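Nov 18, 2023

Answer sheet re-scan, mock exam set from April

Picked up where the last entry stopped. The full set is 2,829 sheets from 12 schools, boxed by school and tied by class. The first scan was done in the spring with the old template and we never trusted the science section. Today's job was to run the Prernen box again with the new template in Orico and see if the totals move.

Settings as used:
Mark darkness threshold one step lower than in spring.
Batches of 30, face up, name block toward the feeder.
Double marks go to the review queue and are not scored as wrong.
Erasures also go to the queue.

The feeder takes up to 100 at a time but it skews the sheets when it is that full. Thirty is slower and we get straight scans. Please don't raise it to save time. A skewed sheet reads one row down for the whole right-hand column, and it does so without any warning on the screen.
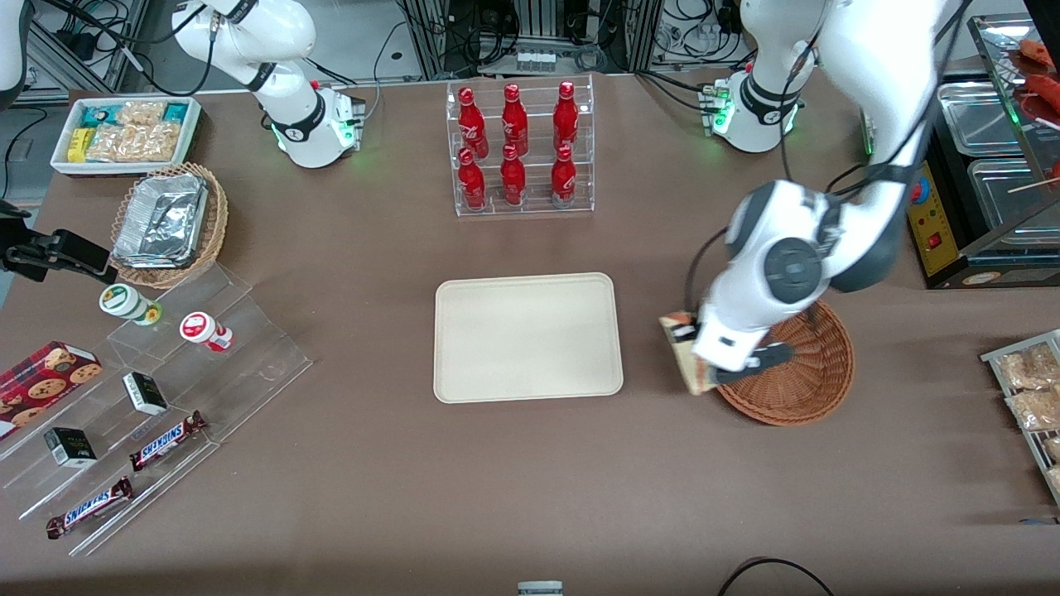 Packaged snack in the left gripper, drinks rack on the table.

Results for the Prernen box. Math totals came out the same as in spring except for a few sheets with faint pencil, which gained marks as expected. Language section no change at all. Science moved on most sheets, nearly always up, and nearly always on the last page. I pulled a handful and scored them by hand against the key. The hand score matched the new scan on every one of them except one, where the student had filled in two bubbles and crossed one out. The queue caught that sheet, so no harm done.

My reading is that the spring template had the last page of science placed slightly too low. It clipped the top of the bubbles and a light mark fell under the threshold. A dark mark still got through. So the students who press hard on the pencil were scored correctly and the ones who don't lost marks. That is a bad error to have in a set that teachers used to place students in groups for the fall term.

I have not touched the spring file. The new totals are in a separate sheet with the same row order, plus one column for the difference. Nothing should be sent to any school until the other boxes are done.

Problems today:
The Curent box has two classes tied together with no divider. The class code is on each sheet so it can be sorted after the scan, but keep the string and the label with the stack.
Trịnh sent photocopies for one class instead of originals. The gray background comes up as marks at the new threshold. Ran a short batch to check and the queue filled up with nothing but false double marks. These will need the old threshold or hand scoring. I lean toward hand scoring — it is only one class.
One sheet in the Prernen box has a name and no answers. Left it in, scored as blank, noted in the absent column with a question mark.

Also spent a while on the wording for the cover letter. The first draft said the scores had been "updated," and I took that out. A teacher reading it should be able to tell that the spring scores were wrong, on which page, and in which direction. The letter now says so in the first paragraph. The second paragraph explains what the school can do about placement, and that part is still thin. I don't know how much room the schools have to move students between groups at this point in the year. Someone who has run a timetable should look at it before it goes further.
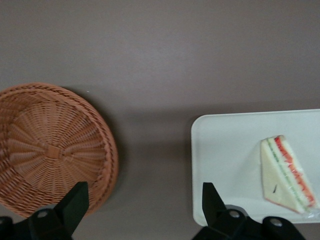
Curent wrote back on the draft letter in the afternoon. They would like the list of affected students sent with it, sorted by class and by size of change, and they say a letter without names will only sit in a tray until the next staff meeting. They can still move students between groups up to the end of term, but not after. They also asked that families hear from the school first and not from us.

All of that seems fair to me. I added the list as an attachment in the template and took out the line about contacting families directly.

Still to do:
Curent box, then sort by class code.
Decide on the Trịnh photocopies.
Re-check the template on the last page with a ruler, printed at full size. Screen preview is not good enough.
Ask if the spring template was used for anything besides this set.
New roller for the feeder. The left one is slipping again.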